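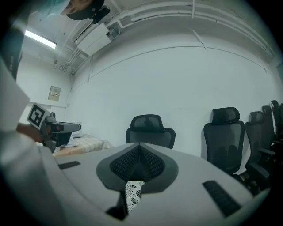 Wajid Lodhi asked at the interim review whether a hand-held gripper can be compared fairly at all, given that two operators never squeeze with the same force. The objection was accepted, and the test plan in section 3 was changed to use one operator for every logged grasp.

3. Test plan

The project compares two finger pads for the Zido hand-held gripper on printed cloth. Pad A is the Drerulia pad, molded in one piece with a plain face. Pad B is the Gondal pad, which has a softer face and a narrower tip. Both fit the same mount, so the shell, the camera and the trigger linkage stayed the same throughout.

A grasp was logged as good if the cloth stayed between the fingers for 15 seconds after the lift. A slip, a double layer or a missed edge was logged as a fail. Session files were stored with the Brerno logger and labeled by hand in September.

4. Camera view

The wrist camera sees the fingertips and the cloth directly behind them. On thin strips this is enough to judge contact. On bunched cloth the pile hides the far edge, and the operator has to approach from the side – a slower motion that also puts the sleeve in view. Frames in which the marker on the other gripper could not be read were dropped from the pose data but kept for the grasp count.

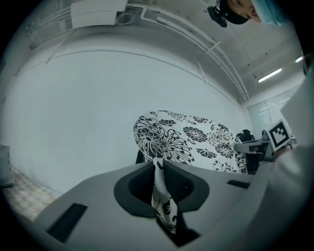 Figure 2. Wrist camera view with black-and-white floral cloth at the gripper.

5. Results

The logger recorded 846 grasps, of which 257 were fails. Most fails came from pad A on folded edges, where it tended to push the cloth away before closing. Pad B picked up single layers more often but also let go earlier on long lifts. Marker loss affected 3823 frames and did not depend on the pad.

Lionel Whiteley repeated the labeling on a subset and disagreed mainly on double layers – the rule for these should be tightened before the next series. Closing force was not measured. A load cell in the trigger linkage is planned, with the same cloth and the same mount.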